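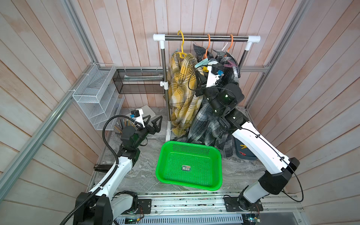 *Booth 2, laundry demonstration: right arm at the rack, left arm off to the side, basket in front.*

**Ticket 983 – Laundry demo for the open day, right arm slow to let go of garments**
**Raised by:** Chaminda Matubbar, visits and demonstrations
**Opened:** July 23, 2025
**Status:** Open, workaround in place
**Software:** Nudard task runner, Urnura arm settings

Hello all, and thank you in advance for bearing with me, as I know you have plenty on before the Jermont visit. I am writing this one up in full while it is still fresh, and I would sooner give you too much than have you chase me for it afterwards.

### What we are trying to show

The idea is a simple one and I am very fond of it. Visitors come up to the booth, the two arms take shirts off the rack, and the shirts go into the basket. We ran something similar for the Dewan party in April and people stood there far longer than we had planned for – one gentleman went away to fetch his wife so that she could see it too!

### What goes wrong

During rehearsal the right arm will now and then close on a shirt, bring it over the basket and then simply wait. The runner shows error 278 ("release not confirmed"), the wait goes on for a good long while, and then the arm opens its fingers and carries on as though nothing had happened. No harm is done to the shirt or the arm, but it is an awkward silence to fill when you have a group in front of you, and I have only so much to say about plastic hangers.

I have not seen error 278 from the left arm at all.

### What I have tried

1. Restarted the runner. The first run afterwards was fine and the second was not.
2. Restarted both arms, left one first. No change.
3. Put the release timeout back to 2000 milliseconds. I found it set to 922, and I am afraid I don't know who changed it or why. The error still comes, perhaps a little less often, though I wouldn't swear to it.
4. Swapped which arm goes first. The error stayed with the right arm.
5. Checked the wrist views on the monitor before starting a run, which brings me to the next part.

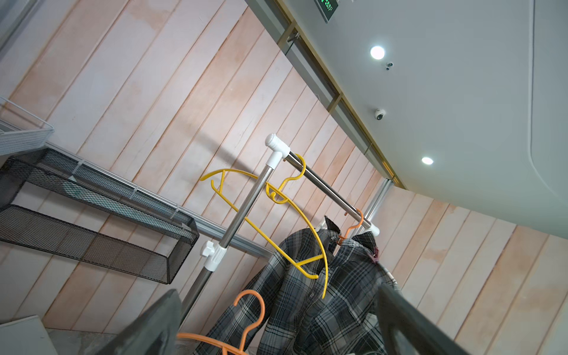

The wrist views are, I suspect, where somebody cleverer than me ought to look first. When the wrist is tipped up towards the rack, it takes in a great deal that has nothing to do with laundry, including the round ceiling lights glowing away above the top bar. I did wonder whether the runner is comparing its "before" and "after" views to decide that the cloth has been let go, and whether a bright patch is upsetting the comparison. It is only a guess, and please do tell me kindly if it is a silly one. I dimmed the room for a short spell and had no errors, but I only managed a handful of runs before the next group needed the lights back up, so I wouldn't hang anything on it.

The other thing I noticed is that the heavier of the plaid shirts gives more trouble than the yellow one. It bunches up as it comes away, and the fingers seem to end up with a fold on either side of them. Again, this is me watching from the visitors' side of the rail – the log may tell you a different story, and I have put a copy of it in the shared Nudard folder.

### Workaround for now

If you are hosting a group before this is mended, this is how I have been getting by:

- Start with the yellow shirt so that the first thing people see goes smoothly.
- Keep the spare clothespins in the tray by the right arm and well away from the basket.
- If error 278 appears, leave it be. Pressing Resume early makes the arm start the whole pick again, which looks worse.
- Use the wait to ask whether anyone has a question. Someone always has.
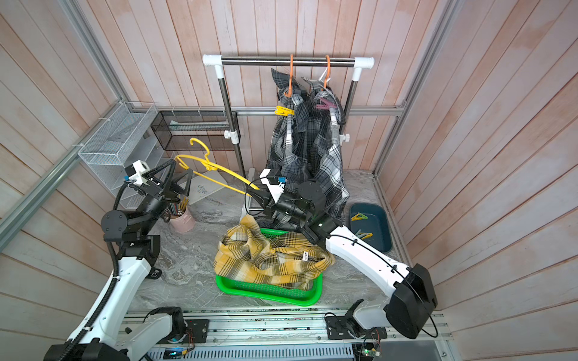
I would also ask that whoever resets the booth between groups goes back to the same starting layout each time. I have been a bit free and easy about that myself, and I realise it makes the logs harder to compare. The reset sheet is clipped inside the door of the control cupboard, and I have added a line to it about checking the timeout value.

### What I need from you

- Could someone from the Urnura side tell me whether 922 was a deliberate setting?
- Is there a way to shorten the wait, or to have the arm tuck itself back a little while it waits?
- May I have the booth with the lights down for a proper set of runs before the Jermont group arrives?

I am happy to come in early for that last one, and I will bring the good biscuits.

With many thanks,
Chaminda

---

**Update, same afternoon (C. Matubbar):** Ran again with the lights as normal and the timeout left at 2000. Error 278 came up once, on the right arm, at the release step as before. Log added to the folder. Leaving the ticket open.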